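Oiling a wooden worktop, quick version. Wrote this for my sister after she did the Clotandale flat, tidied up a bit since. Allow a weekend. June is good, windows open.

**You need**

- sandpaper, 120 and 240 grit
- Danish or tung oil, 600 ml does a normal kitchen with two coats
- lint-free cloths, old T-shirts fine
- white spirit

## Clear and clean

Everything off. Warm water, tiny bit of washing up liquid, wrung-out cloth. Don't soak it. Then leave overnight.
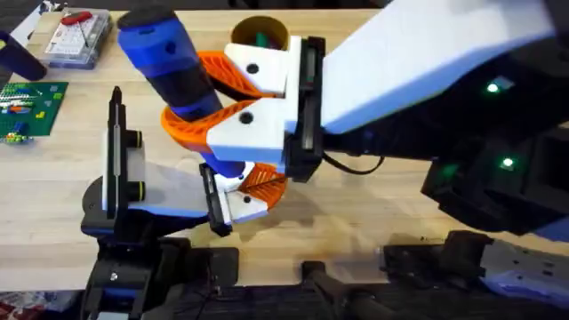
*Pale tabletop, surface looking nice and plain.*

Old wax? White spirit on a rag, rub, wipe, repeat till the rag comes away clean. Oil won't go in over wax. I skipped this once and got sticky patches for a month.

## Sand

120 first, with the grain, always with the grain. Light pressure. Round the sink takes longest, black marks go deep there. Then 240 all over. Hoover, wipe with a barely damp cloth, let it dry.

Don't forget the end grain. Drinks oil like mad so sand it finer, and it'll take less.
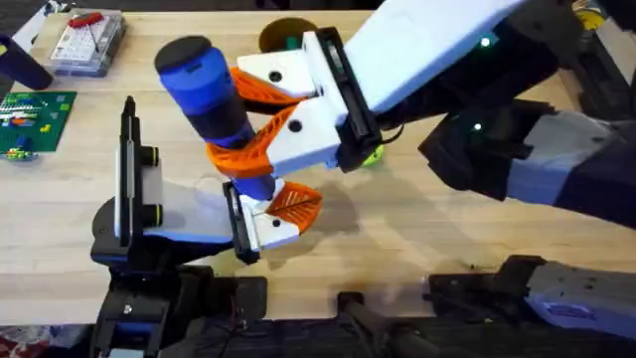 ## First coat

Thin. Thinner than you think. Pour a bit on the cloth, not on the wood. Work along the boards, one arm's length at a time. Wait 5 minutes, wipe off evrything that's still sitting on top. If it looks wet when you walk away there's too much on.

Cloths: lay them flat outside to dry, never scrunched in the bin. They can catch fire on their own. Serious.

Leave it six hours, or overnight if the kitchen's cold.
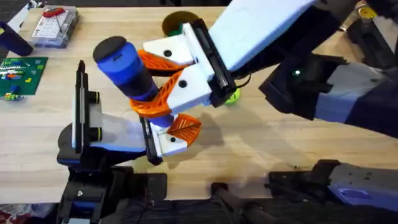 Yufang Xie wrote in to say she does the first coat on the underside too, before fitting, as her Dullthorpe kitchen gets damp and the boards cupped last time. Good shout if yours isn't screwed down yet. One coat is plenty underneath.

## Second coat

Quick rub with the 240, just to knock the fuzz off. Wipe. Same again with the oil, even thinner. Third coat by the sink if you've any left in the tin. Then no water on it for two days, and no hot pans ever, use a trivit.

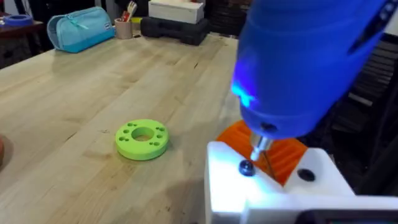 **Can I use olive oil instead?**
Don't, it never dries properly and goes rancid. Get a proper finishing oil.

Top up once a year, or when water stops beading.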